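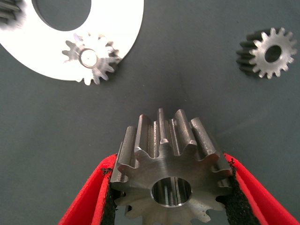 **Vesna Halilović**, data integration engineer, Skosta

## Loading a staging table in batches

You need a source file, an empty staging table and write access to both.

1. Open the job and set the batch size to 2,000 rows.
2. Set the timeout to 240 seconds.
3. Map the source columns by name – position mapping fails if a column is added later.
4. Send rejected rows to a separate error table.
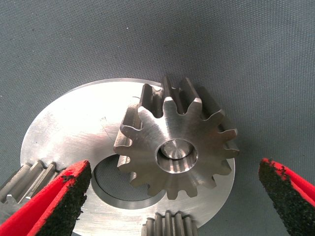 *Metal disc on gray fabric.*

5. Run the job once with the first 17 rows and compare the row counts.
6. Clear the staging table, then run the full load.

If the load stops partway, restart from the last committed batch. Don't rerun step 6 from the top.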